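Skalico rolling drawer cabinet, two years in

Posted 2018-09-05

I bought the Skalico because my old plastic drawers finally gave up (RIP) and I needed something that would slide in under a long desk. I paid $120 from Trekoria, and it came in one box that was so heavy I had to call my neighbor Nizar Zoubi to get it up the stairs!

Putting it together took me nearly 3 hours. The drawer runners all look the same and they are not the same, so check the little stamped letters before you start screwing things in. I had to take the bottom drawer out again and swap the sides, and I said some words.

Since then, though, I love it. The drawers glide, the top one locks, and I can fit all my sewing patterns in the deep one with room left for the iron. My only real gripe is the runners, which catch on sweaters.

The top wipes clean with a sponge, no spray needed.
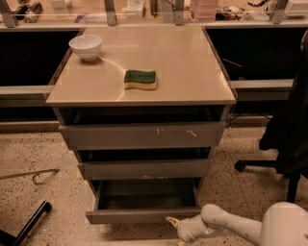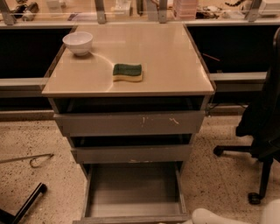 I also looked at the Vitham, and it's a nice piece, but the drawers only open halfway and that would drive me nuts. If you can wait, Trekoria usually marks these down in December. Four stars from me, and I'd give it the fifth if they changed those runners.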